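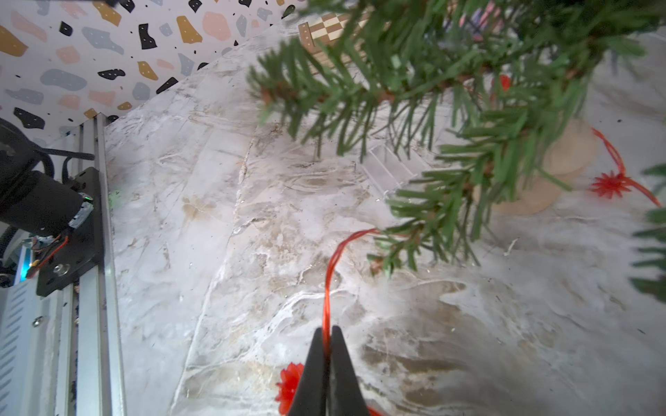

Decorating, Palilthorpe style. The red cord is in the grip.

Back from the Sonley open day with wet shoes, a tote bag I didn't want and a head full of robots. July, and they had it putting up Christmas decorations.

The bus dropped me at the wrong end of the Palilthorpe estate, so I walked past every tile warehouse in the county before finding the right door. There was a queue for badges. Mine said VISITOR in case I got ideas. A man in front of me asked if there would be lunch and was told there would be "refreshments", and I watched the hope leave his shoulders.

First came the talk. Sonley have been going 4 years, they have had over 400 people through the doors, and the machine is called Willa. The software that tells Willa what to do is called Salameh, which I wrote down as "salami" and had to correct in biro. There was a slide with an arrow going up. There is always a slide with an arrow going up.

Then we were let through to the benches in small groups, and I have to admit I stopped sulking. I had expected something the size of a car door being thrown about behind a fence. Willa works on a tabletop, at a little artificial tree on a round wooden base, with a red garland to be got round the branches. I have done this job every December of my adult life and have never once thought of it as difficult, only as annoying. Watching two black fingertips close on a bit of thin cord, I began to think I'd been underselling myself.
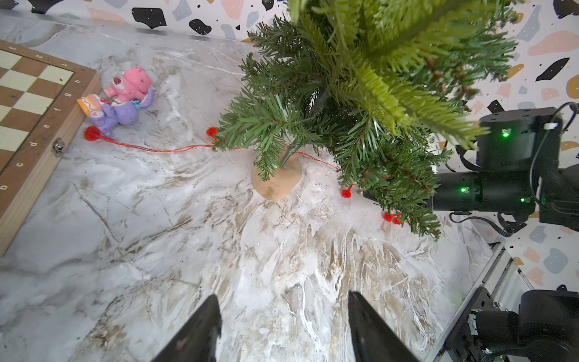

The trouble, according to the young woman doing the explaining, is that cord flops and branches spring. A box stays where you put it. A garland has opinions. She said they want 1,000 goes at it before they'll call it learned, and that they were on 121. I asked how many of the 121 had gone well and she said that depended what I meant by well, an answer I intend to use on the dentist.

A boy of about seven wanted to know why it couldn't just play with the chess set instead. She told him chess was easier. He gave her a look of total disbelief and I rather agreed with him, having lost to everyone I've ever played.

I had meant to stay ten minutes and stayed nearly an hour. It's slow, slower than me, and I do mine with a mince pie in one hand. But it is oddly restful, like watching someone else park.

Refreshments were squash and a custard cream. Missed the 4.15 bus. Feet still damp.

Comments

marrowfat: Can it get the lights out of the loft? That's the bit I'd pay for.

Dilys_in_the_shed: I went in the morning and got two custard creams. Sorry.

tuppenny: "A garland has opinions" is going on our fridge.

We use cookies to remember your settings and count visits. Accept all | Manage choices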